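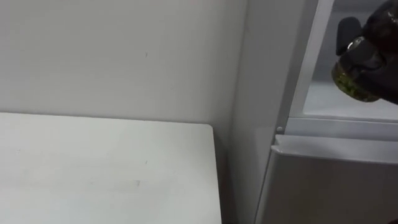
White table, narrow gap, fridge with the top compartment open.

How much room should I leave between the fridge and a table?

Last updated: February 20, 2022

Posted by kettle_and_crumb

Hello all! I've finally got a proper corner for the fridge in my little kitchen and I'm so pleased with it, but I want to get the spacing right before I fill the shelves. The fridge has a white body, a grey lower door and a separate compartment up top. Next to it I've put my white table, back edge against the wall, with just a narrow gap between the two.

The table is a Fultik I picked up second-hand in January and I love it to bits, scuffs and all. I'd like to keep it there because it makes such a good landing spot when I'm unpacking the shopping. Is a small gap all right, or does the fridge need more air at the side? And does anyone know how to get grey smudges off a white top without making it go dull? The booklet for the fridge is long gone, of course.

Posted by Greenberg

What a handy set-up! I have nearly the same thing and wouldn't be without it.

The side next to a table is usually the least of your worries, as a table is open underneath and air can move about. Look at the back and the top first. My own fridge wants 30 mm at each side and more behind, but they do vary, so look for the model number on the sticker inside and search for the booklet online. Most makers keep the old ones up.

Do try both doors all the way before you settle on a spot. Mine opened beautifully until I wanted to take the salad drawer out, and then it needed a good bit more swing than I'd left. I had to shift everything along on a Sunday-best rug, which was no fun at all. Pull out every drawer and shelf once while it's still empty!

For the smudges, use bicarb and a few drops of water on a soft cloth. Rub lightly, wipe, dry. It lifts grey marks wonderfully - I did my whole worktop in one go and couldn't stop admiring it. Real scratches will stay, but they look better once the dirt is out of them.

Posted by iltari_fan

measure the table too. mine is 560 deep and sticks out past the fridge so I catch my hip on it every time. still love it there though, best place for the bread

Posted by Kemance

Agree with the bicarb. Leave enough of a gap to get a long duster down the side, crumbs go straight in there from the table. I do mine every 4 weeks and it's amazing what comes out. Check the fridge is level as well, the doors close so much better.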